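How to Wipe Down a Shared Wooden Table (and Keep It Wooden)

The big table in 501 has been wiped by a great many people, most of them in a hurry and one of them, I suspect, with a sleeve. The previous cleaning instructions ran to 1,266 words and included a section on "surface culture." They were taped to the cabinet, where they got sticky. I've written new ones.

These assume a wood top with a sealed finish, a canister of disinfecting wipes, and a few things living on the table that have no plans to leave. If your table is bare wood or finished with oil alone, skip to the section called "If the wood is thirsty" and put the wipes down.

What you need

Disinfecting wipes, whatever brand the cabinet gives you
Two soft cloths, one for damp and one for dry
A bowl of warm water
Dish soap. We have Candent, which smells like a pear that went to business school. Any mild one will do.
A plastic scraper or an expired membership card

You don't need a scrub sponge with a green side. Someone used the green side near the window end, and on a bright afternoon you can still read his handwriting.

Step 1. Decide what counts as clutter

Clear the table as far as it can be cleared. Mugs, pens, wrappers and single gloves go. Anything bolted down or plugged in stays, and you wipe up to it and go no farther. No spray, no dripping cloth near a cord. If you aren't sure whether an object is rubbish, it belongs to someone who is about to walk in.

Small things that belong together can travel together. A bowl makes a decent boat for this: drop the loose bits in, put a lid over the top, and move the whole fleet in one trip. Do check what's already in the bowl. I once carried a very full one to the Lamont side of the building at a trot and we don't need to go over that again.

Step 2. Do the crumbs first

Dry cloth, long strokes along the grain, from the far side toward you, into your cupped hand or a bin. People skip this and go right in with a wet wipe, which turns crumbs into paste and then distributes the paste fairly among all users of the table.

On a table made of joined strips, crumbs like the seams. Run the edge of the card along each one. It's tedious and there is no prize.

Step 3. Wash before you disinfect

A wipe is a poor substitute for soap when there's grease about. Put a drop of soap in the warm water, dip the damp cloth, and wring it until it stops complaining. Then go over the top with the grain. If water beads up and sits there looking at you, there was too much of it. Go over it once more with plain water on the cloth to take off the soap, and dry.

If the table is used by one tidy person, who drinks only water, you can leave this step for the end of the week. I have yet to meet the table.

Step 4. Put the canister where your hand will go

Set it upright in the middle of the area you're doing, lid closed between pulls. Things left near the middle get noticed, and with any luck used. Things left on the windowsill get inherited.

Keep the canister away from bowls and anything else that might end up holding food. The same goes for lids, which people put face down on a freshly disinfected surface and then put back on their lunch. Move the bowl off the patch first, wipe, rinse the patch if food's going near it, and bring the bowl home after.

The Lysol on our table was a foot or so of good intentions away from the white bowl with the flat red lid, and it was the bowl I'd have shifted first. 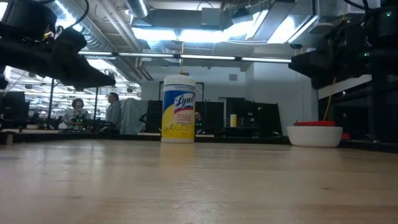 Silvan Nägeli wrote in to say that I'd left out the part about pulling the wipe sideways, and that a wipe pulled straight up brings its whole family with it. He has a point. He also says that in his old office at Drindard they stored the canister upside down for an hour before a big clean so the top wipes got their share of the liquid, and that this worked very well until someone hadn't closed the lid. I pass this along without endorsement.

So: pull at an angle, tug sharply, close the lid until it clicks. If you do get three joined together, use all three. Poking them back through the hole has been tried by better people than us.

Step 5. Wipe in lanes

Start at one end. Wipe with the grain in overlapping lanes the way you'd mow a lawn, if you were the kind of person who mows a lawn properly. Circles look energetic but leave gaps shaped like everything you missed.

Fold the wipe in half, use one face, flip it, then refold for a clean face. That gives you 4 usable sides before it goes in the trash. When it starts to drag it's finished. A dry wipe only rearranges matters.

Don't forget the front edge, where forearms rest. It's the dirtiest part of any table and the part that's never been in anyone's instructions, including the 1,266-word one. Wipe under the lip as well, at least as far back as the first knuckle.

Step 6. Leave it alone

Every canister has a contact time printed on the back in lettering designed for ants. Read it. The surface has to stay visibly wet that long for the label's promises to apply, and if it dries early you go over it again. This is the whole difference between disinfecting a table and giving it a lemony pat.

Use the wait to wash the bowl. Do not use the wait to put things back on the table. I know it looks done.

Step 7. Rinse and dry

Once the time is up, go over the wood with a cloth dampened in plain water and dry it with the other one. Wipes leave a residue, and residue on a glossy finish shows up as smears the moment the overhead lights are on. It also builds, week after week, into a dull film that people describe as "the table getting old."

Look along the surface from low down, with your eye close to the wood and the lights in front of you. Streaks you couldn't see standing up will be obvious, and so will every scratch anyone has ever made. The scratches you can let go. If you find a streak, use the dry cloth and a bit of elbow.

Step 8. Put back less than you took off

Objects return to a clean table at a rate I'd put above their original number. Put back what gets used every day. The wipes can stay too, upright, up near one edge and clear of the working part, where you can reach them without climbing over anything. On a butcher-block top the printed label is easy to spot against the wood, so there's no excuse for buying another canister on the grounds that you couldn't find the first.

Bowls come back last, dry underneath. A wet foot on a bowl leaves a ring, and a ring on wood is a long relationship.
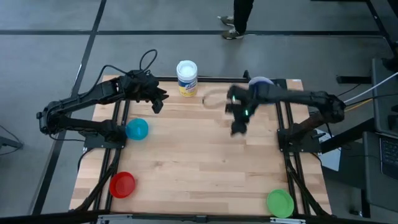
If the wood is thirsty

Sprinkle a few drops of water on a spot that sees a lot of traffic. If they sit up in beads, your finish is fine and you can go home. If they sink in and leave a dark patch, the finish has worn through and disinfecting wipes will make it worse over time. Switch to soap and water on that area until it's dealt with.

For an oiled top, deal with it as follows. Wash, rinse, and let it dry overnight. Rub in board oil with a cloth, along the grain, and wipe off everything that hasn't soaked in after the time on the bottle. We use Mosska because a previous tenant left us a lifetime supply, or a lifetime's worth for someone fairly old. Give it two thin coats. One thick coat stays tacky and collects lint until the table needs a haircut.

For a varnished or lacquered top, oil won't help the bare spot. It wants light sanding and a fresh coat of whatever it had before, and that means asking whoever owns the table before you do anything heroic. Lay oily cloths out flat to dry, outdoors if you can, and never ball them up in the trash. They can heat up and catch fire all by themselves, and that's a lot of attention for a rag.

Things that go wrong

White haze after wiping. Usually residue. Damp cloth, dry cloth, look again. If it's still there and it's in the shape of a mug, it's heat or moisture under the finish, and wiping won't shift it.

Sticky patches. Soap left behind, or juice. Warm water first. The scraper comes out only after the water has had its chance, and you hold it nearly flat.

Wipes dried out. The lid was left open. You can look around the room at this point but you won't learn anything. Dried-out wipes don't come back to life with tap water; they're just damp squares after that, fine for dusting a shelf and no good for germs.

The lid tore off the seal and the roll fell inside. Open the whole top, find the middle of the roll, feed the corner back up through the hole. Wear gloves or wash your hands after, which you should be doing anyway.

How often

Crumbs and a damp cloth daily. The full business once a week, or after food, or after anyone has sneezed with commitment. Water-drop test every June, when the light's good and there's no one in to watch you crouching.

Questions and corrections: leave a note at the 501 front desk | Back to top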